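Izzati Menon wants me to believe that a town can be talked into drinking its own tap water. I arrived at her office in Drultport on a Wednesday in October with a bottle of the store-bought kind in my bag, and I left with it half full.

Menon runs Entili, which has spent two years asking people to give up bottled water. She says 580 households signed the pledge. I asked how many kept it.

"We don't go through people's trash," she said. "They told us they did."

That seemed thin to me, and I said so. She shrugged. "You can call it thin. Before us there wasn't any number." 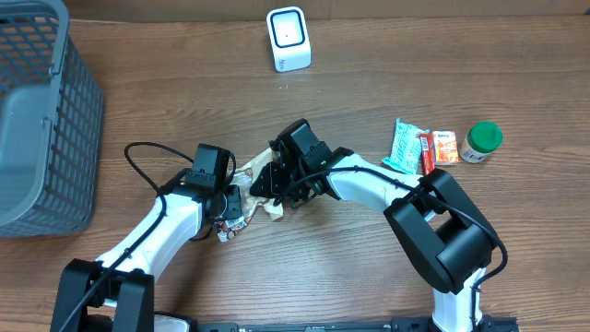 The town's pipes are a sore point. Gervásio Frota, a retired plumber who has lived on the east side most of his life, did not sign. "I've seen the inside of those pipes," he told me. "She hasn't."

Menon's answer is a test report from a lab called Altalix, which found nothing to worry about. The lab took samples at two addresses. Drultport has 3084. When I pointed this out, she said more testing was planned and that each round costs $600.

"So who pays?" I asked.

"We're working on that."

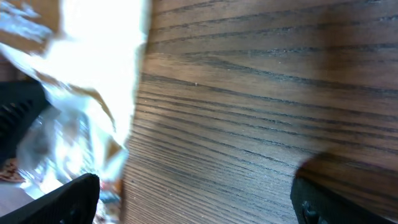
Wood grain on a tabletop.

I don't think Menon is fooling anyone on purpose. She drinks the stuff all day, and she poured me a glass without being asked. It tasted like water, with a little chlorine at the end.

Frota was less polite when I told him. "One glass won't hurt you," he said. "Ask her what she gives her cat."

I did ask. She doesn't have a cat.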